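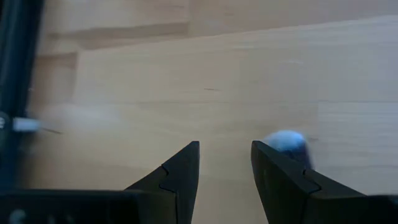 People keep telling me to oil the table. Or sand it, or put a cloth on it, or one of those clear plastic sheets that turn yellow by spring. I don't want to. I have owned pale wood since 2000, when everybody I knew was buying dark, and my position has not moved. A table should be left alone and left bare. Look at the grain, it runs the long way and it's so faint that you only catch it in certain light, a bit pink in places and almost cream over toward the right. And then one small brownish fleck near the middle. A scratch, maybe, or it could be in the wood. I've looked at it over more breakfasts than I can count and I'm not going to fill it.

The guy at the Zornero counter would fill it. I went in for a bulb, came out with a lecture. They have a whole shelf now, waxes and markers and little putty sticks in 6 shades of oak, and a kit from Rimach with 2 grits of paper and a glove. One glove! I asked what the other hand was supposed to do. He said hold the table.

My complaint is not with people who fix things. Fix the wobbly leg, obviously. Glue the joint. My complaint is with the idea that a surface has to look like nothing ever happened on it. We buy wood becuase it's wood and then spend every other Saturday making it look like a photograph of wood. If you want a top that never marks, they sell those, they're cheap, they wipe down fine. No shame in it. My sister has one and her kids do glitter on it.

And the cloth. I grew up with a cloth. Under the cloth was a pad, and under the pad a perfectly good table that I saw maybe at Thanksgiving when the leaf went in. Decades of protecting it. When it was finally sold the top was spotless, and the people who bought it painted it green. I think about that a lot. All those placemats, for green paint.

What I do, since somebody will ask. Damp rag after supper, dry rag after that. Crumbs out of the seam with the corner of an old card. Coasters for hot mugs — I'm not a lunatic — but no policing of guests. A guest who is worried about your table isn't eating. I had a dinner at a place in Mahama where the host slid a coaster under every glass the second it touched down, all night, and I couldn't tell you one thing anybody said.

Druda, the furniture place out by the highway, will refinish a table in 2 weeks and I hear they do nice work. The before and after pictures are up in the window. I always like the befores. There's a ring on one of them like a full moon, and a row of dents at one end where I picture some kid going at it with a fork, waiting for peas. In the after it's gone and you've got a brown rectangle. Very shiny. Could be anybody's.

Maybe there's a point where I'd cave. A burn, a real gouge, something that snags your sleeve. Fine, then get the sandpaper out, do that one spot and quit. Don't chase it across the whole top looking for even color, you wont get it, boards joined in strips were never going to match in the first place. That's half of why I bought it.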